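Journal > 2022 > March

Saturday, March 12, 2022

Up at six to get the onion seed started before work on the fence. Two trays, 100 cells each, the red ones on the left. I ran out of compost near the end and had to scrape the last of it from the old bag in the shed, so the back row is thin.

Walked down to Dhillon for more and met Aled Llewellyn in the doorway. He has given up on leeks after the rust last year. I told him I'd try them again on the lower bed, where the wind gets through. He wants some of my shallots in May and I said yes, if there are any.

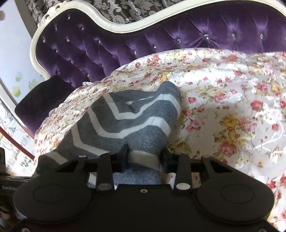

The compost had gone up again. I bought two bags and a packet of beans I didn't need. Rain started on the way home and the handle of one bag gave out by the bus stop, so I carried it the rest of the way in my arms.

No fence work after that. Spent the afternoon on the accounts for the seed swap. We took in 87 dollars at the last one and spent more than that on the hall. Charalambos Bakalis thinks we should charge for tables. I don't like it much - people come because it's free - but I'll put it to the others. 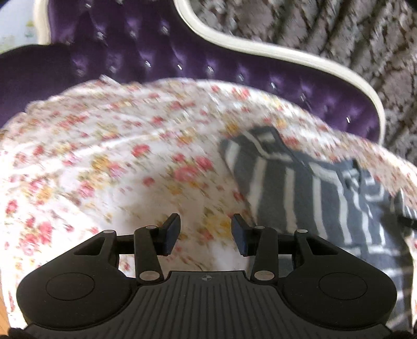

He also wants 1,000 paper envelopes ordered, which seems like a lot. The last box did us three years. I'll price the smaller box first.

Soup for supper and the rest of the bread. The rain was still going at nine. I need to move the trays off the windowsill tomorrow and look at the gutter over the back door.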